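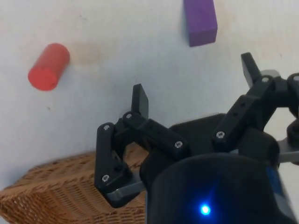 Storage and Sorting of Loose Play Blocks
Project report, Sernport, spring term
Prepared by Jessie Innes

1. Background

The Munro playroom holds 361 loose blocks, which were formerly kept together in a single deep chest. Staff reported that tidying at the end of the morning was slow and that the smaller shapes collected at the bottom. The project examined whether open baskets placed on the table would make the work easier for the children.

2. Materials

A set of 142 blocks was selected, among them red cylinders and purple rectangular blocks. All were plain, without lettering or pattern. Woven wicker baskets were preferred to plastic tubs, and the white tabletop was retained as the sorting surface – strong colours show clearly against it. Marks on the table were noted and left as found.

3. Method

Children worked in pairs for up to 3 sessions each. In the first arrangement, one basket received every shape. In the second, 2 baskets were provided and cylinders were kept apart from the rest.

4. Findings

Most pairs finished sooner with the single basket. Cylinders rolled when put down on their sides and were often the last to be collected. Several children preferred the second arrangement – they regarded the sorting as a game – although blocks were frequently returned to the wrong basket.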